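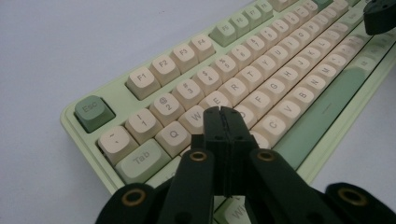 Olholm, May 16, 2023

Progress report to the Nicholas Fund: Torine Parish Registers Transcription Project

The project continues to transcribe the baptism, marriage and burial registers of the former parish of Torine and to make them searchable free of charge. The present report covers the period since our last submission in December.

Transcription

At the close of the period 2834 pages had been typed up and checked once, against a target of 3000 for the whole grant. The remaining pages are the most difficult. They come largely from the second burial register, where damp has affected the lower margins and the clerk of the day abbreviated most occupations. Typists have been asked to enter doubtful readings in square brackets and to leave spellings as they stand, including the several forms of the surname Kondow.

Checking

Second checking is behind the timetable agreed with the Fund. Tomos Lloyd, who leads this work, was absent for part of the winter, and the marriage registers were set aside until his return. They have now been resumed. A trial batch of 100 entries was compared line by line with the originals and 9 were found to need correction, mostly in the year of birth. The entry form has been altered so that the year must be typed in full.

Public access

The search page opened to readers at Olholm Library in March. Most enquiries so far concern family history, although the local school has also used the burial entries for a study of the mill cottages. Readers have asked for a search by street — a reasonable request, but one that falls outside the present grant.

Spending

Spending on scanning is complete. Spending on typing and office costs remains within the approved budget, and a small underspend on travel is expected. We ask the Fund's permission to move this sum to the repair of the binding of the second burial register.

Next period

The burial register will be finished first, followed by second checking of all marriages. A draft of the guide for readers will be sent to the Fund for comment before it is printed.

Submitted by Horacio Jara, Project Manager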